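How to run a towel-folding demo at your open day

2 min read

Quick notes from the Wakcombe open day, January 13, 2018, for whoever sets up the next one.

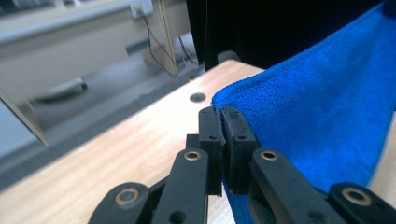
Start with the towel flat, one corner toward you. Visitors want to have a go straight away — let them, but show it once first.

1. Open the jaws all the way. Come in low, from the side.
2. Pinch the edge only. A fingertip's worth. Grab more and you get a lump in the fold.
3. Lift slow, then across. Don't drag.
4. Lay it down, open, back off. Smooth with the outside of the jaws if you have to.
5. Second fold the same way, other direction.

Kids under 8 need the grip held for them. Şengül Güneş did most of that, her tip is stand behind, not beside.

Thick towels are easier then thin ones. Tea towels slide off, skip them. Check the pads between groups for fluff — wipe with a damp cloth, let dry.

Keep groups to two at the table. We had 78 people through and the line got long by lunch. Put the sign-up sheet near the door next time, and put somone on it.

Spare pads are with Ataberk Başaran, grey box, bottom shelf.

Contact the Wakcombe workshop | © 2018 | Back to top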